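Client Portal Migration Moves to Its Second Phase

Sison has completed the first phase of the website migration for Waweru, a retailer of everyday bags and accessories. A total of 305 product pages were transferred to the Prumavgate content system, and the old addresses now redirect to their new locations.

The second phase begins in October. It covers the checkout pages, the store locator and the customer account area — the three sections that generate the most support requests. During this period, editors at Waweru are asked to make text changes in the new system only. Changes entered in the old one will not be carried over.

Clients whose sites are still hosted on Sillico servers will be contacted separately. Their current hosting terms remain in force for six months after each site is moved.
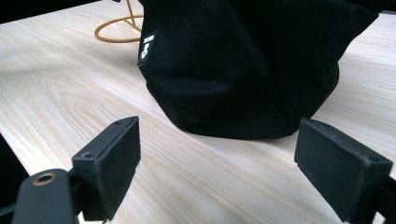 Filed under: Web Projects

Requests for editor training should be sent through the support desk. Sessions last two hours and are held online.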